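The night the left gripper quit letting go, I was 15 minutes from the end of my shift and already thinking about soup.

I work at Farstead, second floor, the rooms made up like bedrooms. You hold a gripper in each hand, you squeeze, the fingers close, you pick up the toy, you put the toy in the box. Do that 500 times and you start picking up your fork at home like it owes you money. The grippers send everything to Zindel, which is the software, and Zindel sends it to Amrani, which is the arm down the hall behind the yellow line. I'd waved at Amrani once. It didn't wave back, but it was switched off at the time (I checked!).

So I squeeze, the fingers close on a plush, and I ease off, and they stay closed. I shake it a little, which you are not supposed to do. I say something to it, which you are also not supposed to do, because of the audio. Then from down the hall comes this long grinding whine, and a bang, and somebody yells "Stop!" and somebody else yells "I did stop!"

Well. The link to the arm was supposed to be off during sessions. It had been on since lunch. My left hand was stuck shut and so was Amrani's, only Amrani had hold of the door of a parts cabinet, and every time I shook my toy it shook the cabinet. By the time I put two and two together the door was on the floor, 8 feet past the yellow line, right where Murray Fortin usually stands to eat his crackers.

Murray was fine, he'd gone for more crackers. But I had to sit down on the floor for a while, and I kept my hands in my lap like they belonged to a stranger.

They had me back at the bed the next morning, new spring in the left one, link cable pulled out of the wall where I could see it. Bunny, bouquet, peach, yellow box. I opened and closed those fingers a lot before I touched anything.

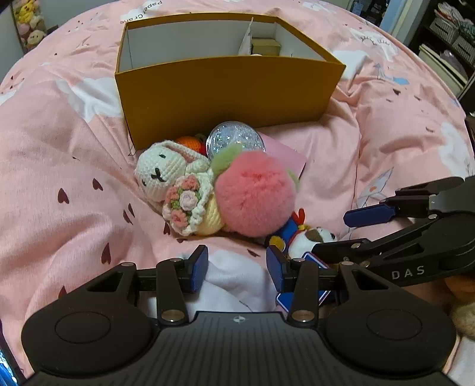
Murray said the spring was never the trouble, springs go all the time, and what he wanted to know was who had left the link on and why the red button by the arm took two pushes. He'd asked Trosell about that button in November, the last time they came out, and they'd told him it was stiff because it was new.

"It isn't new," I said.

"No," said Murray, and he went off to push it again.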